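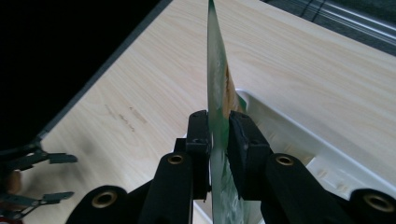 Bramley 1301 table, from Surberg. Had it since October, used every day, mostly for crafts and paperwork and tea. Writing this quickly before work so excuse the state of it.

Short version: nice top, annoying legs, would buy again if they fixed the instructions.

Size first because the website is vague. 2000 mm long, 700 mm deep. That's long. Measure your wall. I did and still had to move a radiator shelf. 700 is fine for one person working, a bit mean for two people eating opposite each other - plates fit, plates plus a big salad bowl don't.

The top. Wood, very pale, blond really, with long wavy grain. Looks like birch to me but the listing only says "light wood" and the man on the phone didn't know either. Main reason I bought it. My last one was a dark thing from Bakker and every time I put down black thread or a small screw it was gone. On this you see dark bits straight away. Bounces a lot of light back too, good in winter, less good at two in the afternoon when the sun comes straight in and you're squinting at your own table.

Clear and white things are another matter. Anything see-through or washed out, thin plastic sheet, tracing paper, backing film, lies flat and just about vanishes. I've picked up the same bit of film three times looking for it. Dark mat underneath sorts it.

Marks. It does mark. Mine has faint brownish scuffs on it, short scratches, mostly bunched together. You have to look for them, they don't catch a fingernail, but I know they're there and now so do you. Rubbed at them with a damp cloth, no change. Haven't tried sanding. If you want a table that stays perfect get a glass one or a cloth.

Tea rings wipe off if you're quick. Felt tip didn't, not completely. Glue peels off once its dry, PVA anyway, don't ask me about superglue.

Assembly. Right. Two hours, and I've put a lot of furniture together. The legs come in one box and the bolts in a bag with no labels, long ones and slightly less long ones, and the sheet shows them the same size. Put the wrong ones in the back pair, had to take the lot off again. Lay them out side by side before you start. The hex key supplied is soft, mine rounded off on the last leg. Use your own.

Also you need a second person to turn it over. Kolbrún Steinarsdóttir from downstairs came up and took the other end, thank you Kolbrún. Wouldn't try it alone.

Wobble: a little, lengthways, if you lean on the end. Tightened everything after a fortnight and it got better. Not gone. Sewing machine at full tilt you can feel it. Handwriting fine. Cutting fine.

Edges are nicely done, no splinters, slightly rounded where your wrists go. No smell out of the box, which I was dreading as the Bakker stank for a month.

Delivery was Kevenau, came at seven in the morning, left it in the hall. Corner of the box crushed, table ok. Emailed Surberg about the hex key and got a reply from a Darlene Gagnon the same evening, new one in the post, plus a proper bolt diagram that realy should have been in the box to begin with. Ask for it before you start.

Good: the top, the length, seeing what you've dropped, customer service.
Bad: bolts, hex key, scuffs, a bit of wobble.

Would I pick the same colour again? Yes. Would probably put an oil on it in the first week this time, before using it. Surberg say you can, they don't say which, so test it on the underside.

Four stars. Was going to be three but I do like looking at it.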